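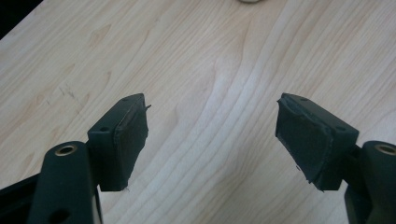
Zaltham Allotment Society
Minutes of the meeting held on 17 November 2021, upstairs at the Omico Rooms

In the chair: Milagros Huenchumán
Apologies: the Skostby Lane plots, all of them, in one email

1. Minutes of the last meeting
Agreed, once "manure dispute" had been changed to "manure discussion" at the request of both parties.

2. Water
The standpipe by the lower gate still drips. It has now been reported to the council under three different reference numbers. Taheri Plumbing has quoted 80 pounds to replace the tap, with a second visit included if the first one doesn't take. The chair asked if anyone objected to spending the money. One member objected to the principle of taps. Quote accepted.

3. The hedge
Cut in May, as members will remember, and cut rather lower than had been agreed. It is growing back. Members on the road side said they had got used to being able to see the bus coming and would like it kept as it is. Members on the other side said they had got used to privacy and would like it back. Put off to the next meeting, when it will be taller.

4. Seed order
The bulk order came to 1000 broad bean seeds, against a request for rather fewer. The supplier will not take them back. Members are asked to help themselves from the sack in the shed, and then to help themselves again. Garlic is still to come.

5. Bonfires
The rule is unchanged: none before dusk, none upwind of the school. The chair reminded the meeting that a barbecue with a mattress on it is a bonfire.

6. Plots
Plots 2 and 14 are vacant. The top of the waiting list has been offered plot 14 and has asked if there is one with less slope - there isn't. Plot 2 has the good shed and will be offered by letter, to avoid a repeat of last time.

7. Any other business
A wheelbarrow has been left across the main path. Its owner was invited to speak up and did not. It will be moved to the compost bays.

Rent is due before the next meeting. Cheques are still accepted, with a sigh.

Meeting closed when the heating went off.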